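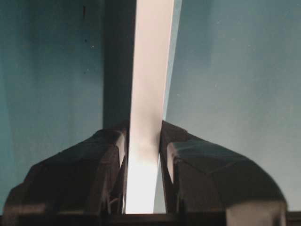 Pale upright strip against a teal wall.

Changing or Cancelling a Trip in Zillgate

Plans shift, and Zillgate makes it wonderfully easy to keep up! You can move your dates, swap a traveller or cancel the whole booking from one screen.

1. Sign in and open My Trips.
2. Tap the trip you want to change. If it includes a Flavach rail pass, open the pass first and choose Unlink.
3. Choose Change Dates or Cancel Trip.
4. Check the summary. Fares, hotel nights and your Priltar travel cover are listed on separate lines — read each one, as the refund rules differ.
5. Tap Confirm and wait for the green tick.

Note: You have 10 minutes to confirm a new fare before the price refreshes. If time runs out, go back to step 3 and your dates will still be filled in.

Note: Travellers on the same booking can be cancelled one at a time. Great for groups!

CAUTION: Cancelling a flight does not cancel your Priltar cover. To make a claim, leave the policy active and save your cancellation email.

Refunds to cards usually show up within four business days. Trip credit is even quicker, and you can spend it on any new booking straight away.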